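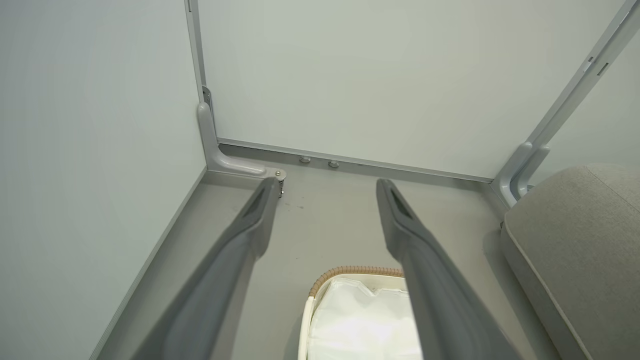

I've been going back and forth on the Caris home kit for a while now, and I reckon the subscription is where Konard has lost the plot.

The arm itself I like. It's slow, sure, but the two fingers are a sensible shape, long with rounded tips, and I'm not nervous having them near the upholstery. Jocelyn Vachon, who talked me into the trial, wanted it for picking things up off the floor and into a bin, and for that kind of job it's a decent bit of gear. I got fond of it, if I'm being fair!

Then you look at the price. The kit is $2,281, which I could just about swallow, and then the "care plan" is another $946 a year, and without it you don't get new tasks. So you've bought a robot that knows what it knew the day it arrived. My washing machine doesn't do that to me (yet).

Rebecca Fontana reckons I'm being a grump and that updates cost money to make. Fair enough. But Bianchini sells its updates one at a time, $300 a pop, and you can skip the ones you don't fancy. I'd skip plenty. I have no use for a robot that folds serviettes.

What I'd like is two years of tasks in the box price and a plain list of what comes after – the brochure gives it half a line, in grey, under the colour options. Put that on the front page and I'd probably still buy one. As it stands the trial kit goes back in September, and I'll be picking my own stuff up off the floor until they sort the pricing out.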